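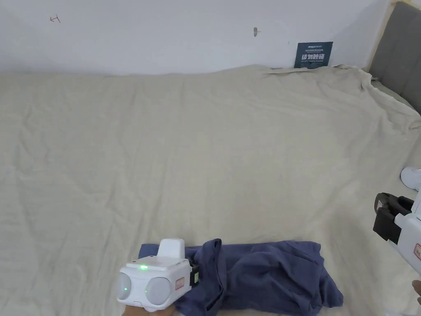 图1 床面叠衣任务,头部视角。深蓝色衣物,双手各持一只夹爪。

Nomska 叠衣示教数据子集 说明文件

概述
本子集收录人手持夹爪完成的衣物折叠示教,供双臂模仿学习使用。操作者直接握持夹爪完成动作,采集阶段不使用机械臂本体。数据由 Betamus 采集,Walczak 负责标注与质检。本文件对应9月整理的版本,此前的试采数据未并入。

规模
示教条数:242
通过质检:213
训练集与验证集按采集地点划分,同一地点的示教不会同时出现在两个集合中。未通过质检的条目保留在 rejected 目录,附拒收原因代码,默认不加载。

任务定义
起始状态:单件衣物置于床面,朝向与褶皱程度不限。
终止状态:衣物折成长条或方块,双侧夹爪均已松开并离开布料。
允许中途重新抓取。衣物滑落到床外的,整条作废。
折叠步骤不作统一规定,同一件衣物可能有多种折法。训练时如需单一策略,请按 fold_style 字段筛选。

数据内容
每条示教为一个独立目录,包含:
head.mp4 头部相机视频
left.mp4、right.mp4 左右夹爪相机视频
pose.csv 双侧夹爪六自由度位姿,单位为米和弧度
grip.csv 双侧夹爪开合度,0为全闭,1为全开
meta.json 衣物类别、地点编号、折法、质检结果
所有数据流统一重采样到同一时间轴。位姿以左夹爪首帧为原点,头部相机外参写在 meta.json 中,个别条目缺失时该字段为 null。

采集流程
1. 两只夹爪上电,静置至位姿输出稳定。
2. 在标定板前完成左右夹爪对齐。
3. 布置衣物,双手退到布料上方后开始录制。
4. 完成折叠,松开夹爪,保持静止后停止录制。
5. 更换衣物,或将原衣物打散后重新布置。
地点变更后须重做第2步。

标注
动作分段为:接近、抓取、提起、对折、放下、抚平。边界由人工标定,经第二人复核。抚平动作的起止较难界定,两次标注不一致时取较宽的区间。随机抽查100条,其中96条的分段边界无需修改,其余已更正。

已知问题
深色衣物褶皱处对比度低,仅凭头部视角难以判断布层数量,建议同时输入夹爪视角。
夹爪靠近视野边缘时可能只露出一部分,不宜用头部图像单独估计夹爪位姿。
床单本身有褶皱,基于边缘检测的衣物分割容易误检。
背景中可能出现标牌和墙面标记,属于环境固有内容,未作遮盖。
手部在部分画面中可见,迁移到机械臂时需考虑外观差异。

使用方式
读取脚本位于 tools/load.py,依赖见 requirements.txt。默认返回绝对位姿,加参数 --relative 返回相邻帧增量。回放前请按目标机械臂的工作空间做裁剪,脚本不检查关节限位和自碰撞。

许可
仅限研究用途,再分发须保留本文件。问题请提交至 Nomska 仓库的 issue 页面,并注明条目编号。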